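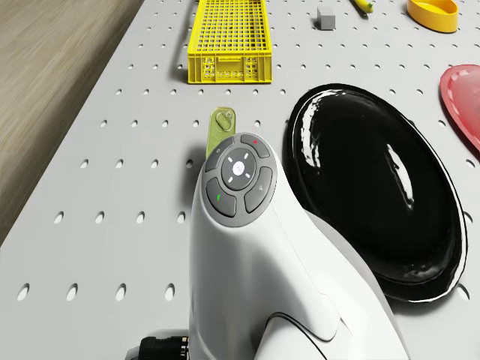 The Long Way to a Loaf

6 minute read

My grandmother never owned a kitchen scale. She measured flour with a chipped teacup and salt with the hollow of her palm, and if you asked her how long the dough should rest she would look out the window for a while and then tell you to go and see if the mail had come. I thought about her a good deal on the slow drive up to Trevport last June, where I had been promised a seat at one of the last shared ovens in the county.

The oven belongs to the town, more or less. It sits behind the old feed store, a great brick hump with a roof over it, and on baking days people start turning up before it is properly light, with bowls wrapped in bath towels and toddlers wrapped in much the same way. Shobha Poojary had the fire going when I got there. She has looked after it for 16 years and she can tell you the heat by holding her arm inside the door and counting under her breath (I tried this and got to three, and went off to find some cold water).

"People want to hurry the fire," she told me, raking the coals back. "You can hurry your own dough all you like. The fire is everybody's."

There is an order to the day that I was slow to catch on to. Flatbreads go in first, when the floor is fierce, and they are done almost before you've set down the peel. Rachid Zaki brought a stack of his that morning, dimpled and brushed with oil and nigella seed, and he handed them around hot, so that most of us had eaten a second breakfast by seven. Then come the big country loaves, then the pans of sandwich bread, and by afternoon, when the bricks have mellowed, it's all custards and beans and one enormous pot of quince that I was told belonged to Babar Memon and was not to be touched!

Babar is 65 and came to baking after he retired from the post office. His first loaves, he says cheerfully, could have been used to chock a truck. He kept bringing them anyway, and the others kept making room for them, and somewhere in his second winter they began to rise. He still writes down every bake in a green notebook, the weather included, and he let me turn the pages while he talked. Rain, east wind, too much rye. Fine and dry, good crust, gave one to Maham.

That was Maham Siddiqui, who lives across the road and lends out the starter. She keeps it in a crock on her back porch, feeds it morning and night, and sends it home with anyone who brings a jar. Mine rode back in the cup holder with the lid set loose, and by the time I reached my own driveway it had climbed out and was making friends with the parking change.

I've baked with it most Saturdays since. I do own a scale, and I use it, but I've taken to looking out the window too.

Related stories
A Winter Pantry, Shelf by Shelf
Junaid Jadoon on Keeping Bees in Town
The Orchard Road to Nustden
What to Do With Too Many Quinces

Contact us | © 2019 Prulline Magazine | Back to top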